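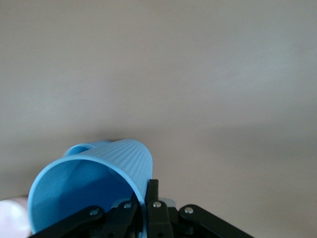 Should an episode be thrown out when the operator hesitates halfway through? Keep it, but tag it, and let whoever trains on the data decide later.

4.2 House rules for wrist-view recording

We went back and forth on that one for most of June, and I lost the argument (Karim Hakim won it, and I've come around). My first draft of the rules had operators deleting anything that looked clumsy. We ended up with 1,676 episodes out of 2,170, and the policy trained on them had no idea what to do after a bad grasp. So now there are 6 tags, all listed in the Nusex log sheet, and "pause" is one of them.

The other rules are pretty dull, but I'd fight for every one. Check the pivot screws on the gripper before each session. Wipe the lens. Don't move the camera mount between calibrations, even a tiny bit! Each grasp starts from a fresh approach, and the label names the object in plain words, so "light blue cup" and never "item 4."

Figure 3. Wrist view during a cup grasp. The ribbed outer wall and the small looped handle both show clearly enough to label.

Handles gave us the most trouble. Two labelers at Kutwood would look at the same cup and one would call it upright while the other called it tilted, so we wrote down a rule: go by the direction the opening faces, and ignore the handle unless the task is about the handle. We relabeled 518 episodes that way, and disagreements mostly dried up. The ones still left over are nearly all stacked cups, which I get into in Section 4.3.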